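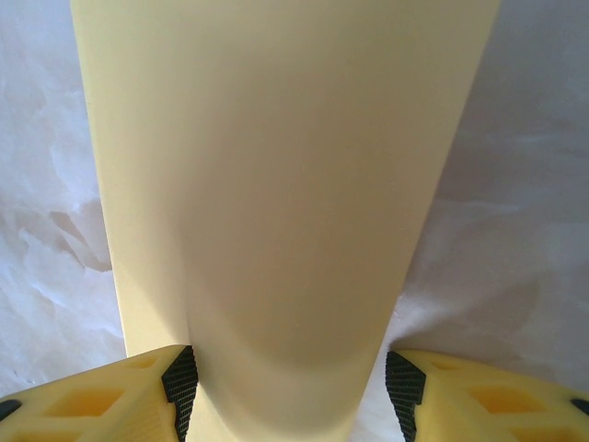
Pale yellow, smooth all over, no label.

Ramil_A wrote:
Morning all. I've 18 candles to pour for my sister's wedding in Eststead and I want them a buttery cream, same sort of shade as my picture. My trial batch came out far too yellow (more custard than cream!) and I've used up half my dye chips already. How little dye can you get away with?

JadeStaniforth wrote:
Oh how lovely, Ramil! I'd go much lighter than you think. I shave a chip with a potato peeler and add a few curls at a time, then let a drop set on baking paper before I judge it – melted wax always fools me. I lost a whole January to primrose pillars that were meant to be ivory, and my mum is still burning them.

wayne.rowbotham wrote:
I'd leave the dye out altogether. Plain beeswax mixed into your soy will give you a soft cream by itself, and it smells gorgeous. I did 800 g of it on Sunday-best behaviour for my niece and she was thrilled.

JadeStaniforth wrote:
Sorry Wayne, can't agree with you there! Beeswax varies so much from one bag to the next, and with 18 on the tables they'd all want to match. Fine for one or two at home.

wayne.rowbotham wrote:
Then melt the lot in one go and they will match. Each to their own though, Jade.

Nektarios wrote:
Whichever you choose, Ramil, give them 8 days before you decide on the colour. Mine at Clositz always go paler as they cure.

Ramil_A wrote:
Thank you all so much, you're very kind. I'll try the potato peeler tonight and a small beeswax one next to it, and let my sister pick.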